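Ride Modes Are Fine. Buy the Suspension.

Every new midsize motorcycle now comes with a list of ride modes, and every dealer starts the sales talk there. I have owned bikes with one mode and bikes with seven, and I think buyers are paying attention to the wrong part of the spec sheet.

Last fall I traded my old twin for a Trekley 640. It has 4 modes: Rain, Road, Sport and one you set up yourself. I tried all of them in the first week. Since then the bike has stayed in Road, except for one long wet ride out past Breltholm when I switched to Rain and left it there until I got home. Rain mode softened the throttle, and I was glad to have it. Sport made the bike jerky in town. The custom setting I have never finished setting up.

What changed the bike was a new rear shock. The stock one has preload and nothing else, and it was sprung for a rider a good bit lighter than me. Over broken pavement the back end kicked, and in a long corner it wallowed. I lived with it for a while and blamed the tires. Then I had a shop in Fajardo fit a Trimside unit with the right spring and adjustable rebound. The bill came to 613 dollars with labor. The "touring electronics" package on the same bike, which adds two more modes and a bigger screen, costs 1,226. That is twice the money for something I would look at in the garage.

I know the case for electronics. ABS has saved plenty of people from a bad afternoon, and I would not buy a street bike without it. Traction control is worth having on cold tires or painted lines. I leave both on all the time. My complaint is with the layer on top, where one throttle map gets sold as five personalities. Most riders find the one they like and stay in it.

Makers push modes because modes are easy to show. You press a button in the showroom and the screen changes color. A well-damped shock looks like a cheap one when the bike is on its stand, and a short test ride on a smooth road hides the difference. By the time you hit a rough county road at 50, you have signed the papers.

So ask different questions. Ask what rider weight the springs are meant for. Ask if the fork can be adjusted at all, and if the dealer will set the sag with you sitting on the bike in your gear. Mine would not, and I should have walked out. A Wednesday morning is a good time to ask, when the shop is quiet.

If the budget is tight, take the base model and keep the difference. Put it toward springs, then tires, then a day of training. I would take that bike over the loaded one on any road I ride.
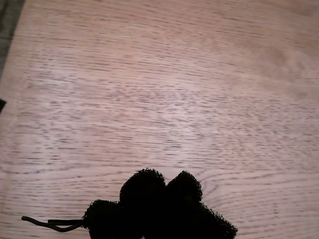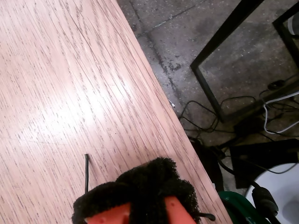
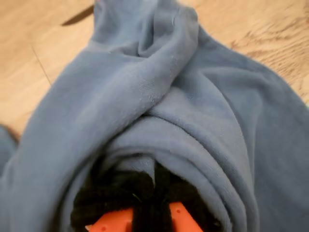 What I would keep

If I were ordering the bike again, I would want ABS, basic traction control, one good road map and one for rain. I would also want a clear dash with a real fuel gauge - the 640 gives you a row of bars that drop two at a time. Heated grips should be on the list before a third mode is.

I expect the mode count to keep going up anyway. The next Trekley will probably have six, and the shock will probably be the same one I took off mine.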